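Mokovgate Forums > Home Builds > Hand-held grippers

Brevthorpe linkage with ribbed pads: worth building a pair?

benchrat_ohio
2021-07-24
I've got the printed parts for one Brevthorpe hand-held gripper and I'm looking at doing a second so I can record two-handed tidying at home. Parts from Jimport come to $147 for the other side, mostly screws, pads and the camera mount. Before I spend it, has anyone gotten decent results on soft stuff? The build page says it "handles everyday household items" and then shows it holding a block.

tolerance_stack
I built a pair in April. They hold blocks very well.
My problem is the pivots. There are four on each one and if any of them is a hair loose the fingers meet crooked. Mine needed shims after 2 evenings of use. The page calls this "no adjustment needed."

quietgears
You overtightened them, then they wore. I've had mine apart exactly once. Snug the screws, back off a quarter turn, thread locker, leave it alone overnight. I don't get the complaints about this design.

tolerance_stack
I did the quarter turn. Printed holes go oval, and thread locker does nothing about that. Drill them out and put bushings in, or keep buying shims.

benchrat_ohio
OK, bushings noted. What about the pads though? Smooth or ribbed? Jimport has the Jeon smooth ones for 9 bucks less.

oldmitten
Ribbed, but don't expect much. I tried both on socks, a dish towel and a produce bag. Smooth pads let the towel creep. Ribbed ones held the towel and then didn't want to let go of the bag, so you end up shaking your hand like you've got tape stuck to it. And every bit of that shaking is in your recording.

quietgears
So open wider before you pull away. That's technique.

oldmitten
It's technique for me. I'm asking what a robot is going to learn from 5 hours of me flicking my wrist. I haven't seen one person on here post a policy that folds, sorts or picks up anything floppy with data off these. Lots of nice pictures of the grippers.

quietgears
Fair, I haven't trained anything on mine yet either. The hardware is still fine.

benchrat_ohio
That's sort of where I'm at. I don't want to spend the money to find out I've made two very fancy tongs.

tolerance_stack
Borrow before you buy, if anyone near you has a pair. Then try the worst thing in the house first. Skip the blocks and the cups. Mesh is my pick – lots of holes, no stiffness, and it bunches up differently every time. I go for the thick part of the bundle with the ribbed pads and keep the basket right underneath.

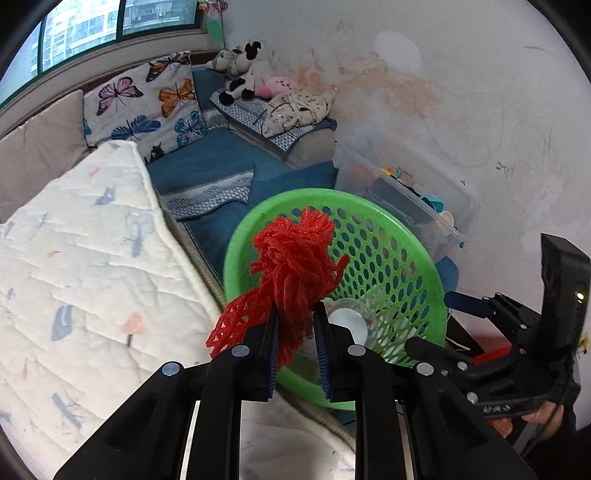

I'd still want to see a clean release on that 9 times out of 10 before I paid for a second one, and I'd do the bushings on the first one either way.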